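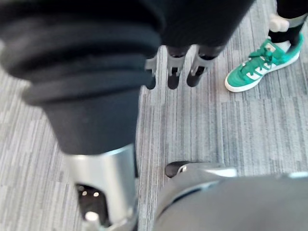

New carpet at the Fernavlow, and yes, you can walk on it

Posted Jun 12, 2025 in Local News

The big downstairs room at the Fernavlow has its new carpet, and I've been over twice already to walk around on it. I know that's a funny way to spend a morning. But if you've lived in Dototton for any length of time you have sat, knelt, danced or spilled something on the old one, and I figured people would want to know how it came out.

Short version: it came out great, it's quiet, and the room opened again this week with all the regular bookings back on.

For anybody who missed it, the old carpet started coming up in March. There was a ripple by the double doors that had been getting taller for years (I have personally gone flying over it with a tray of lemon bars) and somebody finally pulled back a corner to see what was going on underneath. The pad had gone to powder. Once they'd seen that, there wasn't much point patching it again, and the building put the whole floor on the list for spring.

The fitting was done by Mridha, the flooring shop out past the feed store, and the person in charge on site was Eino Kallio. I caught him on his lunch break and he was very patient with me, considering I mostly wanted to ask about glue. He told me the old carpet was stuck down with two different adhesives, one on top of the other, and that getting the bottom layer off took his crew longer than laying the new stuff.

"You scrape and you scrape, and then you find out there's another floor's worth of glue under there," he said. "The laying part is the fun part. I wish there was more of it."

I asked what was under all that and he said plain concrete, in better shape than he'd been afraid of. There was one crack that needed filling, running from near the stage toward the kitchen hatch, and a low spot that explained why the folding tables on that side always rocked. They leveled it. I tested this with a cup of coffee on the second table from the hatch, which used to be the worst one in the building, and it stayed put!

The carpet itself is from a line called Memora. It's a low, dense kind without much pile, and that was a real argument while they were picking, let me tell you. The story time families wanted something soft for little kids to sit on. The dance people wanted something you could turn on without wrenching a knee. The folks who set up for the big rummage sale wanted something a loaded cart would roll across. They laid sample squares by the coat rack for two weeks and let everybody stand on them, and Memora got the most votes from the people who bothered to put a slip in the box. I voted for a different one and I've come around.

It cost $3000 for the carpet, with the labor paid separately out of the building's repair money. A good piece of that came from the pancake breakfast, so if you ate pancakes, thank you. Some of us ate a lot of pancakes.

A few things that are different, for people who use the room:

The ripple by the doors is gone. There's a flat metal strip there now, and strollers and wheelchairs go right over it. I watched a woman back a double stroller through without even looking down.

The room sounds different. I noticed it the second I walked in and I couldn't work out what it was. Eino says that's the new pad. Footsteps don't carry the way they did, and you can hear a person talking at the far end without everybody else having to hush. The choir has mixed feelings about this, as you might guess, and one of the altos told me it's like singing into a sweater. They're going to try standing closer to the stage wall and see if that helps.

Chairs have to be lifted now, please, and not dragged. There are 200 of the stacking chairs and a fair number have lost a foot cap over the years, so there's a bare metal end on them that will snag. New caps are on order. Until they come, the chairs with bad feet have a bit of tape around one leg and they're stacked on their own along the back wall. If you get one with tape, put it back and grab another.

Shoes are fine. I had three separate people ask me this at the grocery store. Regular street shoes are fine, socks are fine, dance shoes are fine. What they'd like you to do is use the mats at the door when it's muddy out, and there's a second mat now so there's no excuse for stepping around the first one (you know who you are).

Food is still allowed, but drinks with a color in them need a lid. This one is going to be a hard sell at the holiday party and I expect we'll hear more about it. For spills, there's a tub of white cloths and a spray bottle under the sink in the kitchen. Blot, don't rub – Eino made me repeat that back to him. He also said the worst thing anybody can put on a carpet is dish soap, and I went home and felt bad about my living room.

One more thing about cords. The old carpet had a slit along the side where people used to tuck extension cords, and there's no slit in this one. If you need power out in the middle of the room, ask at the desk for one of the rubber cord covers. There are 4 of them and they're first come, first served, so call ahead if your group needs more than one.

I should mention the leftovers too. Mridha left the offcuts behind and there were 19 pieces big enough to be useful. A few are being kept in the storage closet for repairs down the road, and the rest are up for grabs with a donation of whatever you like. I took one for under my desk. My neighbor took one for the dog, who has so far refused to lie on it. They're rolled up in the hallway outside the office, and almost half were gone when I left, so don't wait too long if you've got a mudroom or a car trunk in mind.

As for the old carpet, a lot of people asked me if they could have a square to remember it by. I said I'd find out. The answer is that it went out in the dumpster in one afternoon, pad and all, and Eino said I really wouldn't have wanted any. I'm a little sad about the corner by the piano where my kids lay on their stomachs for every single puppet show, but I've smelled that corner on a wet day, so he has a point.

The room is open during regular building hours. If your group got moved upstairs while the work was going on, you're back downstairs starting now and you don't need to do anything about it. The one change is story time, which is staying on the stage side of the room and has asked the stretching class to leave them a bit of space while they pack up. If you left a jacket or a casserole dish behind in March, it's in a box at the desk. There's a blue lid in there that I'm pretty sure is mine.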